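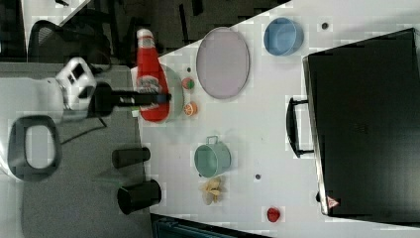 Lorna Visscher

Handout for the demonstration visit, 1 February 2018
Introduction to Automation, Unit 10

The class visits the Gastska lab for the open afternoon. We meet at the side entrance and go up together to Room 602. Bring this handout and something to write with. Bags and coats stay in the hallway.

What the demonstration covers

The task is pick and place on a tabletop set up with kitchen things. One robot arm with a two-fingered gripper works over a white table with toy food and dishes on it. The staff at Gastska call the setup Zostoneo, and you will see that name in the reading. The object to follow is the red ketchup bottle. The arm has to take hold of it, lift it, and carry it to another spot without disturbing what is next to it.

Kitchen objects are a useful test because they differ so much in shape. In the Zinley case study from Unit 8, every part on the line had the same size and came in facing the same way, so the gripper could be built for that one part. A bottle, a pot with a small handle and a strawberry each call for a different approach with the same two fingers.
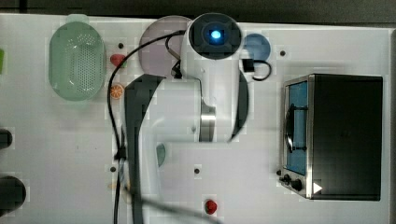
Reach is the first thing to think about. When the arm stretches over the middle of the table, it covers part of what it is working on. A viewpoint above the table loses sight of some objects at that moment, and the cable that runs along the arm takes up room too. In class we called this occlusion. Watch for a position of the arm where you personally can no longer see the thing it is moving toward, and write down which object is hidden.

The second thing is where to take hold. A bottle lying on its side can be gripped at the neck, the middle or the base. Gripping near the center of mass keeps it from swinging. Gripping at the neck may be easier if the body is too wide for the fingers. Review the worked problem on page 2 of your Unit 9 notes before the visit, the one about torque at the fingertips.
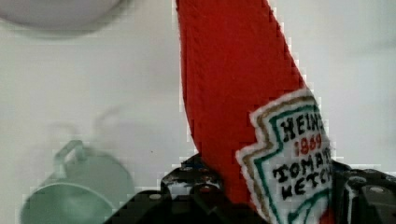 Surface matters as well. The bottle has a stitched look, with rows of stitches and a label that reads HEINZ, 1869, TOMATO KETCHUP in letters of slightly uneven size. Texture of this kind changes both friction and appearance. A smooth store bottle would behave differently between the same fingers — keep that in mind for question 3.

A camera at the wrist gives a close view of the object and the fingers, but it shows only a small part of the table. An overhead camera gives the layout and misses the detail. Most of the systems in the Aerts reader use both.
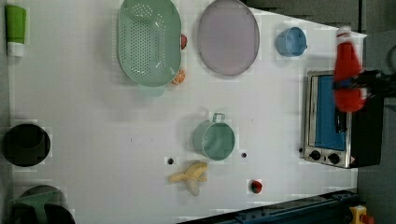
Clutter is the last topic. With a colander, a plate, a pot, loose pieces of food and a toaster oven sharing one tabletop, the arm needs a path as well as a grip. A higher path clears more objects and takes longer.

Questions to answer in writing

1. Where on the bottle do the fingers close? Sketch it.
2. Name one object that the arm hides from you, and say where you were standing.
3. How would you change the grip for a smooth bottle?
4. A training set has 3,000 recorded grasps of one bottle. What could it still be missing?

Stay behind the floor tape while the arm is on. Ask before taking photos. Answers are due at the start of Unit 11, on paper.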